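Vustgate
News Opinion Living Letters Archive
Opinion > Columns > The Open Case

Sep 18, 2019
By Aishwarya Sastry

Leave the lid off

My nephew's laptop stopped holding a charge in March. He took it to the nice glass store in the Arriaga shopping center, where a young man with excellent posture explained that the battery was glued to the keyboard, which was riveted to something else, and that the kindest course would be a new laptop. The kindest course cost $644. My nephew is a student at Vomstead, where they teach him economics, and he paid it.

I would like to say a word for the ugly computer.

You know the one. It lived under a desk at the dentist's office and hummed. It was the size of a carry-on bag and about as loved. People apologized for it, hid it behind a plant, kicked it by accident and then on purpose. When offices started throwing these things out, they threw them out by the cartload, and I brought home several, to the quiet sorrow of my household.

What the ugly computer had going for it was a side that came off. No heat gun, no guitar pick, no screwdriver shaped like a snowflake. You opened it and there was the inside, with room in it for a human hand. The people who designed these machines had clearly been told that someone would need to get in one day, possibly someone in a bad mood, and they had taken the news calmly.

I am told this is nostalgia. A reader from Nukinora wrote to me after my last column on the subject (a letter of 600 words, all of them firm) to say that thin laptops are lighter, quieter and use less power, and that nobody under forty wants to know what a drive cage is. I grant him the first three. On the fourth, I think people don't want to know because they have been given nothing to look at. It is hard to get curious about a slab.

Hand a child a screwdriver and an old desktop and you will lose that child until dinner. I did it with my nephew when he was 13. By the end of the afternoon he could point out the memory, the power supply and the thing that keeps the processor from cooking itself, and he had cut his thumb on the sheet metal, as everyone does. He was very proud of the thumb.

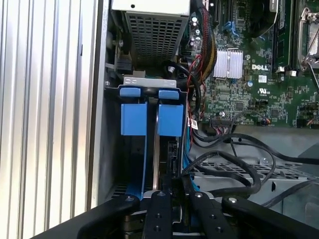 AISHWARYA SASTRY

Consider the blue plastic. On a Dell like this one there are blue tabs on top of the black drive cage and bigger blue rails below, bright as poolside furniture against all that gray. I find this touching. Somebody sat in a meeting and argued for a color. The board is green, the power wires come down in red, yellow and black, and the maker's name is printed in white right there among the components, where most buyers would never see it.

My nephew's new laptop has its maker's name on the lid, where everyone in the library can see it. Inside, for all I know, it is full of pudding. He has had it for 6 months and it works beautifully. I have asked him to bring me the old one — I own a heat gun now, and a snowflake-shaped screwdriver, and I am prepared to ruin a keyboard to get at that battery.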